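Section 4. Setting Up the Arm Station on the Long Table

This section applies to the arm station in the Plurilach shared workshop. It covers table preparation, cable routing, the reference disc, and the first slow run. Members must complete Section 3 (Sign-In and Key Control) before starting. The wiring of the control unit is described in Section 6 and is not repeated in these pages.

4.1 Before You Begin

Set-up takes 40 minutes for a member working alone. Allow more time if the station was last used for a different task, as the stored positions will have to be cleared first.

You will need:
The station key, signed out under your own name
The printed reference disc
Low-tack tape
The objects for your task
The task sheet, with the Totar program number written at the top

CAUTION: Do not power the arm while any person is leaning over the table. Keep one hand free for the stop button whenever the arm is live.

4.2 Preparing the Table

1. Confirm that the arm is powered down and that the stop button is pressed in.

2. Wipe the tabletop with a dry cloth. Do not use spray cleaner near the gripper or the wrist.

3. Check the floor on the window side of the table. Mats must lie flat and well clear of the place where the operator will stand.

4. Remove any object that does not appear on your task sheet. Fixtures left by another member are to be placed on the Serrano shelf with a note showing the date and the member's number, if known.

5. Place large or irregular objects toward the back edge. The front of the table is reserved for the reference disc and for the operator's hand access during teaching.

NOTE: Polished metal can confuse the vision program under strong daylight. If your task uses steel kitchenware or similar items, take your trial readings at the same time of day as the planned run. A position that reads well at 4 p.m. in November may fail on a bright morning.

4.3 Placing the Reference Disc

1. Lay the disc flat on the tabletop with the radial lines facing up.

2. Smooth the disc from the center outward. A raised edge will cause an error in the angle reading.

3. Fix the disc with two short pieces of tape. Tape must not cover the center mark or cross more of the printed lines than necessary.

4. Enter the disc position in the Arkeck settings page, under Table, and select Save. The page will show reference code 217 when the entry has been accepted.

5. If code 88 appears, the entry has been rejected. Lift the disc, repeat steps 1 through 4, and record the code in the station log.

The disc is the only angular reference used at this station. Members may not substitute a disc printed at home, even when it appears identical. Replacement discs are kept in the drawer below the sign-in sheet and are issued by Chrysoula Michailidis.

4.4 Routing the Cable

The gripper cable drops beside the arm and runs along the tabletop to the right. It must have enough slack for the full motion of the wrist, but the slack must stay out of the work area.

1. Starting at the gripper, follow the cable by hand and release any twist.

2. Form one open loop to the right of the gripper. Do not coil the cable tightly or tape it to the arm.

3. Move the wrist by hand through the positions on your task sheet. The arm must be in hand-guiding mode for this step. Watch the cable at each position and stop if it begins to pull.

4. Check that the cable does not rest on the reference disc or pass beneath any object that the gripper will lift.

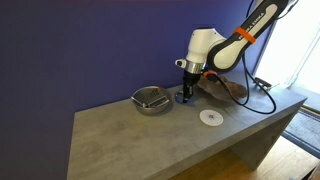
Figure 4-1. Arm station with the gripper lowered, reference disc on the tabletop, and cable routed to the right.

Objects placed behind the cable, as seen from the operator's side, are acceptable provided they are not part of the pick sequence. If such an object must be picked, change the layout before teaching any positions. Moving the cable afterward will require the slack check to be repeated in full.

4.5 Teaching the First Position

1. With the arm in hand-guiding mode, bring the gripper over the first object on the task sheet. The fingers should point straight down.

2. Lower the gripper slowly until the fingertips are just above the object. Small metal parts are easily hidden by the fingers, so check the approach from the side as well as from the front.

3. Store this point as APPROACH 1.

4. Lower the gripper to the grasp height and store the point as GRASP 1. The fingers must not touch the tabletop.

5. Raise the gripper straight up before moving to the next object.

CAUTION: Bowls and other open containers require a higher travel path. Set the travel height from the tallest item in or on the container, including any tool that leans against the rim. Do not set it from the rim alone.

4.6 First Slow Run

1. Close the gripper settings page and return to the main screen.

2. Set the speed to the lowest value. The program will not accept a higher value until one complete slow run has been logged.

3. Announce the run to anyone in the room.

4. Release the stop button, select Run Once, and keep your hand at the stop button until the arm has returned to its rest point.

5. If the arm touches any object outside the sequence, press stop. Do not guide the arm away by hand until the screen shows that motion has ended.

6. Enter the result in the station log. Entries are required for failed runs as well as completed ones.

4.7 Leaving the Station

Stations may be left set up overnight only with written approval from Kulap Siriwan. Approval does not extend past Friday evening, when the table is cleared for general use. In all other cases, return the arm to its rest point, press the stop button, remove the task objects, and store the disc flat in its folder. The key must be returned before the member leaves the building.

Continue to Section 5, Saving and Sharing Programs.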